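Toolbox

A toolbox is a portable container used to store, protect and carry hand tools and small parts. The word is also applied to larger fixed or wheeled storage, although in the trade these are usually called tool chests or tool cabinets. Boxes are made in wood, steel, aluminium and moulded plastic.

History

Early carrying boxes were open wooden trays with a bar or dowel running from end to end as a handle. Carpenters made their own, and the size was set by the longest saw to be carried. Closed boxes with a hinged lid and a lock became common where tools were left on site overnight. Pressed steel boxes replaced wood in most workshops during the twentieth century, and injection-moulded plastic later took over much of the household market.

Construction

Steel boxes are folded from sheet and spot-welded at the corners. The lid is normally stiffened by a rolled edge or by a raised panel pressed into the top. A powder coating protects the surface, but rust tends to start at the hinge line, where the coating wears through.

Plastic boxes are moulded in two main parts, the body and the lid. Ribs are added to the lower walls to limit flexing under load. Polypropylene is the usual material, as it tolerates repeated bending and resists oil. It becomes brittle at low temperatures, and boxes kept in unheated vans often fail at the latch first.

Types

The cantilever box opens outwards from the centre, lifting two or more rows of trays on pivoting arms. It gives a clear view of the contents but needs free space on both sides.

The tote is an open-topped carrier, in rigid or fabric form, suited to short trips within a building.

The single-lid box has one deep compartment, often with a lift-out tray. Many plastic models add small organiser compartments in the lid for screws, plugs and drill bits. The covers of these compartments may be clear or tinted so that the contents can be checked without opening them.

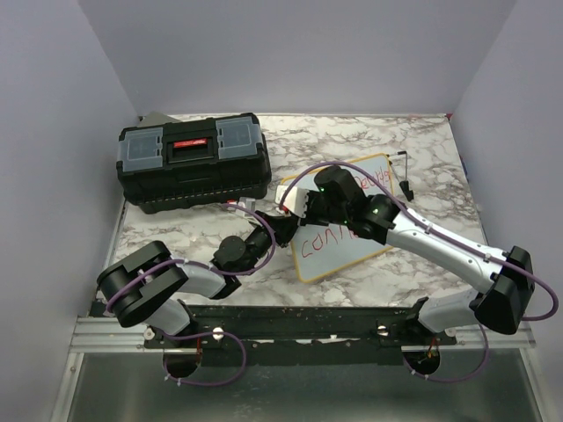
Stacking systems consist of several boxes with matching clips. Sizes from different makers rarely fit together. The Mendater pattern uses a sliding side catch, while the Nireck pattern relies on a front latch and two rear hooks.

Handles and load

The handle is the part most often overloaded. A folding handle set into a recess allows other boxes to be placed on top, but its pivots are small and carry the full weight. In a workshop survey by Mylene Dizon and Shiela Bautista covering 471 discarded boxes, pivot failure was the most frequent fault, followed by broken latches. A test cycle of 3000 lifts was proposed in the same report.

Care

Grit should be brushed out of the hinges and latch seats. Steel tools stored in a closed plastic box may rust from trapped moisture, and a sachet of drying agent is commonly placed in the lower compartment.

See also: Tool chest; Tool roll; Parts organiser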